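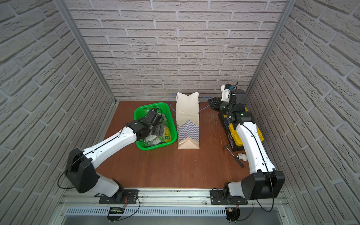 November 2025

Zolis cell, second day on the left arm. The shoulder joint had drifted again, so I re-zeroed it against the pin and ran the bag task slowly at first, then at full speed. Drift after 300 cycles was inside tolerance. At 500 it was still inside, but the gripper had begun to close late.

Tùng Phan thinks it is the wrist cable, which he last replaced in August. I swapped it for the Ochoa spare and re-routed it with more slack at the elbow. Late closing went away on the bench test. Not yet convinced.

Checked the bolts on both mounting plates. Two on the right were under torque. Marked all of them with paint pen.

Greased nothing. The Stovgate manual says every 2000 hours and we are well short of that.

To do: wipe down the front rail, order 6 more cable clips, log the new zero offsets before anyone restarts the controller.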